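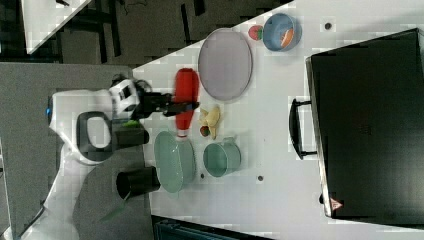 姐姐带着孩子搬去阿尔塔桥（Altalbridge）以后，有些东西留在了我这里。走的时候她说先放着，等那边的房子收拾好了再说，结果一放就到了三月。三月里她打电话来，说孩子要她的餐馆，问我能不能整理一下寄过去。我那天下午没有事，就把东西都拿到白桌子上来看。绿色的椭圆盆，带小把手的绿杯子，剥了一半的香蕉，两颗草莓，一个灰紫色的盘子，还有那瓶红的番茄酱。餐馆的家当比这多，另外一些还在柜子下面的纸箱里。

餐馆有名字，叫乌恩斯卡（Urnska）。这个名字是外甥女自己起的，问她是什么意思，她说就是餐馆的意思。她在我这里住了一个冬天加一个春天，餐馆几乎每天开门，下午四点开到吃晚饭。客人主要是我。我姐姐下班晚，赶得上就坐下来吃一顿，赶不上就算外卖。

菜单不长。香蕉有两种吃法，剥了的和没剥的，可是没有人见过没剥的。草莓是饭后的，要先把别的吃完。盘子用来装大菜，大菜是什么，看她那天的心情，有时候盘子端上来什么也没有，她说今天是鱼，很薄的鱼。我就吃了。她站在旁边看我嚼，嚼得太快她不高兴，说有刺。

番茄酱每道菜都放。香蕉上放，草莓上放，杯子里的茶也放。她把瓶子倒过来，在菜上面拍两下，嘴里发出一种声音。我说过一次，茶里不用放番茄酱。她想了一会儿，说乌恩斯卡的茶是这样的，别的地方的茶我可以去别的地方喝。

瓶子是从西拉特利（Cillatley）老街的一家旧货铺里买的，毛绒的，抱着差不多就是一个枕头的手感。那天本来是去买椅子。我姐姐刚搬来，她们的椅子不够。我们在铺子里看了很久，价钱谈不下来，出来的时候孩子抱着这个瓶子，我姐姐已经付了钱。椅子后来是跟楼下借的，一直借到她们走。

她们为什么会住到我这里，我不太想细说。简单地讲，姐姐从原来的家里出来，带了一个箱子和一个孩子，箱子里大部分是孩子的衣服。她身上有3000块，先放在我厨房的罐子里，说算房租。我没有动。过了一个星期，她自己从里面拿钱去买菜，买鞋，交幼儿园的饭费，罐子慢慢空下去，我们都没有提这件事。

那时候她话很少。晚上孩子睡了，她就坐在桌边，把孩子白天用过的盘子杯子放进那个绿盆里，端到水池去洗。其实没有什么可洗的，上面没有油。她还是一个一个洗了，擦干，照原来的样子摆回去。我在旁边看报纸，有时候也擦一个。水开得很小，怕吵醒里屋。

有一天孩子半夜醒了，出来看见我们在洗，站在门口问，谁来吃过了。我姐姐说，没有谁，收拾一下。孩子不信。第二天她在门上贴了一张纸，画了一个月亮，打了一个叉，意思是晚上不营业。那张纸现在还在，胶带黄了，我没撕。

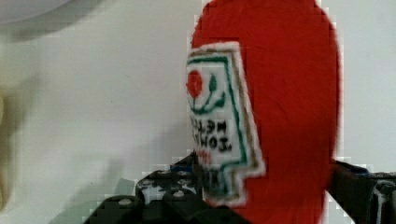 番茄酱瓶子是唯一不洗的。它晚上跟孩子一起睡，标签朝外，孩子要能摸到上面绣的那个番茄。她不认字，可是知道哪一面是正面。番茄是红的，带着绿的梗和叶子，下面是黑色的字母。她问过我那些字母怎么念，我念给她听，她跟着念了几遍，后来就用这个词叫所有红色的东西。消防车是，邮筒是，我那件旧毛衣也是。

有一回瓶子丢了。那天我带她坐110路去河边，回来的时候两个人都累了，她趴在我肩上睡着，我一手抱她一手拿包，到了家才发现瓶子不在。她还没醒。我姐姐看了看我，穿上外套就出去了。我说我去，她说你在家看着，你不知道她坐的是哪一边。

她在总站等了很久。后来她告诉我，调度室的人让她一辆一辆地上去看，她每辆车都从前门上，后门下，弯着腰看座位底下。天已经黑了，有的车关了灯，她就用手摸。最后一辆车的司机正在吃饭，饭盒搁在方向盘上，瓶子立在他旁边的台子上。他说他捡到以后想过要不要挤一点出来。

我姐姐说到这里笑了，这是她搬来以后我头一次看见她笑。她进门的时候鞋上都是泥，把瓶子塞进孩子被子里，然后坐在厨房地上脱鞋，脱了一只就停下来，靠着柜门坐了好一会儿。我给她热了汤。她喝汤的时候说，那个司机的饭里有萝卜，闻着很香。又说，她在车上的时候想，要是连这个也找不到，她就不知道该怎么办了。我说找不到再买一个。她说是，再买一个。可是她没有在想买的事。

过了些天，她开始找工作，找到了阿尔塔桥的一家洗衣店，管住。从这里过去60公里，坐车要换一次。她先一个人去看了房子，回来说窗户朝北，不过厨房是新刷的。我说你们可以住到夏天再走。她说再住下去，孩子就要把你这里当成家了。我听了没有说话。她大概也觉得这话不大对，起身去收衣服，收了一半又回来，说，我的意思是麻烦你太久了。

走的那天早上下雨。货运公司叫戈雷茨基（Górecki），来了一个小伙子，楼梯上上下下跑，不让我们帮忙。他的车不大，我姐姐又想省钱，就把能晚一点拿的都留下来。瓶子本来是要抱着走的。孩子抱到楼下，站在车门边，又上来了。她把瓶子放在桌上，对我说，餐馆要有人看着，客人来了没有番茄酱不行。

我说客人就是我。

她说，那你也要吃饭。

所以瓶子就留下了。我姐姐在电话里说，头几个晚上孩子睡不着，问她要不要让舅舅寄过来，她摇头。再后来也不提了，说在新幼儿园认识了一个养乌龟的小孩，每天讲乌龟。我以为餐馆就算关门了。东西在桌上摆了一阵子，我吃饭要用桌子，就把小件的收进纸箱，瓶子放在窗台上。有时候早上起来看见它，会以为厨房里有人。

这次是孩子自己要的。姐姐说，乌龟要到家里来做客，没有地方招待。我问乌龟吃什么。电话那头换了人，外甥女说，香蕉，剥了的。声音比走的时候大，也快，后面好像还有别的小孩在叫她。我问她番茄酱要不要，她说要，都要，然后问我，你这几天吃了什么。我说面条。她问放了没有。我说放了。她说好，就把电话还给她妈妈了。

我找了2个纸箱，一个大的装餐具，一个小的装其余的。绿杯子把手朝上，放在盆里，正好能卡住，盘子用毛巾包了竖着放。草莓塞进杯子。香蕉的皮怎么摆都要翘起来，我拿一只袜子把它套上，袜子是孩子的，洗衣机后面找到的，也该还给她。柜子下面那些也拿出来了，几把勺子，一块当桌布用的格子手帕，还有一叠她画的菜单，每张都差不多，都有一个月亮，我挑了一张留着。

瓶子放不下。大箱子已经满了，小箱子太浅，横着放盖子合不上，竖着放更不行。我压了一下，松手它又鼓起来。又试着把盆拿出来换地方，换来换去，毛巾散了，盘子要重新包。弄到五点多，天还亮着，楼下有人在搬自行车。我在椅子上坐了一会儿，给姐姐打了个电话，说箱子明天可以叫戈雷茨基来取，瓶子我另外送。

她说，另外怎么送，一个瓶子，邮费比瓶子贵。

我说我坐车送过去，反正要换一次车，早上走，中午到。

她那边停了一下，说，那你在这里吃饭。

我说好。她问我想吃什么，我说都行。她说那就萝卜汤，她前几天学着做了一次，孩子喝了两碗。又说路口在修，下了车不要走大路，从洗衣店后面绕，看见一排绿垃圾桶就往左。我找笔记下来，手边没有纸，就写在了纸箱盖子上。写完才想起来这个箱子明天要让人搬走，只好又抄了一遍，抄在那张菜单的背面。

晚上我把箱子封好，搬到门口。面条是中午剩的，热了热，在桌边吃了。吃到一半我去窗台把瓶子拿过来，倒过来在碗上面拍了两下，又放回去，找了一个布袋，把它装进去，挂在门把手上。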